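**Sorting trays for little figurines: show me yours!**

### tono_minis

OK, I've fallen hard for trays. I have 70 small animals from flea markets and grab bags (dogs, goats, a walrus I adore) and for years they lived in one big tin. Every time I wanted a certain one I'd dump the whole thing out and lose half an hour, happily, but still.

Now I pull out a shallow tray, put in only what I'm working on, and the rest stays put. I got mine in a stack of 2 from the kitchen aisle at Ellwood and I wish I'd done it ages ago!

Current occupants are a little black four-legged guy I've been calling a dog, having a lie-down, and the crinkly amber thing. I love how it glows when the light gets into it.

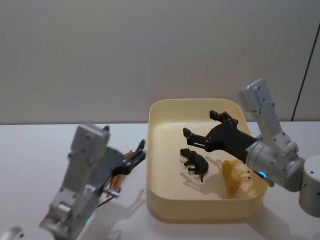 ### Re: Sorting trays (paperbadger)

Oh that amber color is gorgeous, like honey. I'd put it on a windowsill and never sort it into anything.

I have to disagree on the tray, though. I went through a tray phase and ended up with nine of them sitting on every flat surface in the house, each one "in progress." Drawers with dividers fixed that for me. Mine are the Fuvance ones, forty slots to a drawer, and everything goes home at night.

### Re: Sorting trays (Tonantzin Arriaga)

Team tray here! Drawers are for storage and trays are for playing, they're two different jobs. I run the swap table at the Osville toy fair every November and I couldn't do it without them. People tip their bag in, we poke through it together, and everything that isn't a trade goes straight back in the bag. No tiny hooves rolling under the table.

tono, I like that yours is pale. I used navy ones my first year and the black cats and panthers just vanished in there. I gave one back to the wrong kid and felt awful.

### Re: Sorting trays (tono_minis)

Yes, the pale plastic is such a help with the dark ones! The rounded corners are great too, I can wipe the whole thing out in one go with a damp cloth.

paperbadger, nine trays in progress sounds like heaven to me, sorry.

### Re: Sorting trays (gull_and_co)

Are you sure he's a dog? I'm leaning toward some other animal. Got a shot of him standing up?

### Re: Sorting trays (tono_minis)

Not sure at all, haha. There's no maker's mark that I can find, and I've had him under the magnifier twice. I'll stand him up tonight and post him in the ID thread.

### Re: Sorting trays (paperbadger)

If he's a Zisitz there should be a tiny Z inside one back leg. It wears off on the older ones, so no Z doesn't settle it.

And fine, I dug a tray out of the closet this afternoon to go through my farm set. It was nice. I'm still putting them back in the drawer.

### Re: Sorting trays (Tonantzin Arriaga)

Ha, welcome back! What's in the farm set? I'm short one brown hen and I've got doubles of the sitting sheep if you want to trade.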